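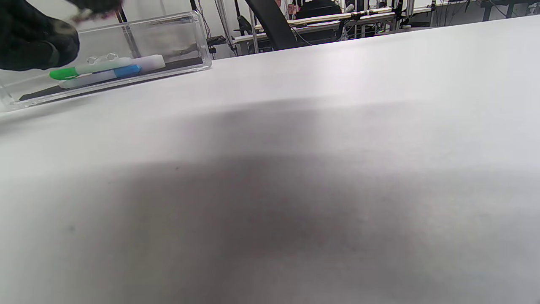 Glove over the clear box, with the green-capped marker at the front.

How to sort out a gripper that keeps clipping the rim of a clear box

If you've landed on this page you probably have a pick-from-box job that ran fine on cardboard and went feral the day you swapped to acrylic. Mine did. Fingers came down on the back rim, the wrist twisted, the arm threw a 1258 and froze with its elbow up in the air like it wanted to ask a question. I lost most of a week to it at Poltadstead and I'd love you to lose an afternoon instead.

My setup is an Adine two-finger gripper with the camera on the wrist, and Vusow doing the grasp planning. Yours will be different, and the menu names will be too, but I think the order of the steps holds up for just about any arm with a wrist camera. The job itself couldn't be more boring: markers and other desk bits in a long clear box, pick one out, put it in a tray, repeat.

What 1258 means on mine

It's the contact fault. The wrist felt more sideways push than it was allowed to and the controller cut the move. That's the arm doing the right thing! I say this because the first advice I got was to raise the force limit until the fault went away, and I did try that, and all it did was let the fingers shove the whole box along the table before stopping. Please leave the limit where it is. If you've already raised it, go and put it back before you read any further. I'll wait.

Before you touch anything

Stop the arm properly. I mean the stop button in, motors off, and the pendant with you and not on the bench behind you. A faulted arm looks switched off and it isn't. Mine holds position under power after a 1258, and if the planner still has a move queued, clearing the fault sends it straight on to the next waypoint. I found this out on a Tuesday with my sleeve a hand's width from the fingers, and I didn't enjoy it.

So:

Press the stop.
Go into the Vusow queue and clear it. All of it, including the retry.
Take the box out from under the gripper if you can slide it clear. If the fingers are wedged against the rim, use the brake release and lift by hand, with somebody else holding the arm if it's a heavy one.
Look at the rim for cracks. Acrylic goes with a nice sharp edge.
Look at the fingertips too. One of my pads had peeled back at the corner and I'd have blamed the software for another two days.

Only reach into the box once all that's done. I know it's tempting to just nudge the one marker that's lying crooked. Don't, the arm hasn't agreed to stay still for you.

Step one: find out what it hit, and when

Open the log and scroll back from the fault. In mine the interesting bit was at line 2910, a good way above the red text, where the planner had written down the grasp point it had chosen. I'd been reading only the red text, like a goose. The red text tells you where the arm was when it gave up. The planner line tells you where it wanted to go, and you need both.

Write the two heights down and compare them. If the planned height is sensible and the arm stopped well above it, the path is bad. If the planned height is silly (mine was level with the top of the box, as though a marker were floating up there), the camera gave it a bad point. You can have both, sorry. I had both.

Step two: look at the depth picture, not the colour one

I kept staring at the colour view and seeing a perfectly clear box with perfectly obvious markers in it. The depth view was another story. The clear walls came through as patches and holes, and every bright edge highlight had its own little cloud of points hanging in space. The planner had found a cloud near the rear rim and decided it was the end of a pen. Fair enough, really, I'd have grabbed it too.

Try these with the arm parked:

Turn the box a little and watch whether the phantom points move with it. If they slide along the wall in a way the wall itself doesn't, they're reflections.
Switch off whichever overhead light you can. If half the clouds vanish you've learned a lot for free.
Wave a gloved hand over the contents and see what the depth view makes of it. A matte black glove is a rotten target for some depth cameras and mine dropped bits of the fingers completely. That matters for safety as much as for picking! If your system relies on the wrist camera to notice a hand in the box, go and test it with the gloves people wear on the job. Mine saw bare hands beautifully and gloves hardly at all. We now treat the camera as no protection whatsoever and use the stop.

A dark base in the bottom of the box helps, by the way. Against black, a pale marker barrel stands out nicely in colour. It does nothing for the walls.

Step three: tell the planner where the box is

This was the big one for me. Vusow lets you draw a keep-out volume and a pick volume, and I'd drawn neither. With cardboard I'd got away with it, as the camera could see the walls and planned around them. With acrylic the camera sees the pen, sees straight through the wall, and plans a lovely short diagonal path right through the plastic.

Measure the box with a ruler. Do it by hand and type the numbers in, don't try to fit a model to the depth points. Then:

Add each wall as a solid, and make it a bit thicker than it really is.
Add the base.
Set the pick volume to the inside only, with its ceiling well under the rim. Anything the camera reports above that ceiling gets ignored, and there go your phantom pens.
Save it under a new name. I overwrote the cardboard one. Don't be me.

Then set the approach so the gripper stops 200 mm above the base and comes straight down from there, no diagonals. It's slower and looks a bit prim. I don't care.

You also need the box to stay where you said it is. Mine was just sitting on the tabletop, and every bump shuffled it. Two strips of stick-on edging along the table fixed that. A proper jig would be better and I keep meaning to make one.

Step four: check the timing

After the walls went in I still got a fault every so often, always on the left end of the box, and this is where I got properly cross. The points were good, the path was good, and the fingers came down beside the marker and clipped the end wall.

What was happening: the planner was using an old picture. There was a delay of roughly 900 milliseconds between the camera taking a frame and the planner getting it, and the arm was still swinging over when the frame was taken. So it worked out the grasp from where the wrist had been. The fix was a tick box called wait for settle, which makes the arm hold still before it takes the picture it plans from. If you haven't got one, put a pause in before the capture and make it longer than your delay.

To measure your own delay, park the arm, point the camera at a screen with a running stopwatch on it, and compare the time in the delivered picture with the time on the screen when it turns up. Crude, but it got me close enough to know what I was dealing with.

Step five: bring it back gently

Don't go straight back to full speed. Empty box first, arm in slow mode, your hand on the stop, and send it to each corner of the pick volume in turn. Watch the fingers from the side, down at rim height. From above everything looks like it clears.

Then put in one marker. Then a second one lying across it, because crossed markers make the fingers pick odd angles and you want to see that while it's slow. Then the awkward stuff. Small clear bits are the worst thing in my box by miles and I still haven't got them picking reliably; the camera barely knows they exist. I've taken them off the list and they get sorted by hand, with the arm stopped and the queue cleared. There's an Ambaye add-on light that's meant to help with see-through parts, which I haven't tried, so if you have, leave a comment and tell me if it's worth the bother.

A few leftovers

If the fault only shows up in the afternoon, look at your windows.

If you get the contact fault while the gripper is up in open air, it isn't the box. Check that the cable hasn't snagged on the framing. Mine loops over a rail and I've caught it twice.

Wipe the acrylic with a soft cloth and plain water. Fingerprints and scratches both make extra phantom points, and a paper towel will give you scratches.

Put a note on the pendant saying clear the queue before you reset. I used a paint pen so it won't rub off. New people here get shown the note before they get shown anything else.

I still see the odd 1258, mostly when a marker has rolled hard up against the wall and there's no room for a finger down that side. For now the arm stops, I stop it properly, and I roll the marker back to the middle. I'm working on a little sideways nudge move for those and I'll add it to this page when it stops knocking things over.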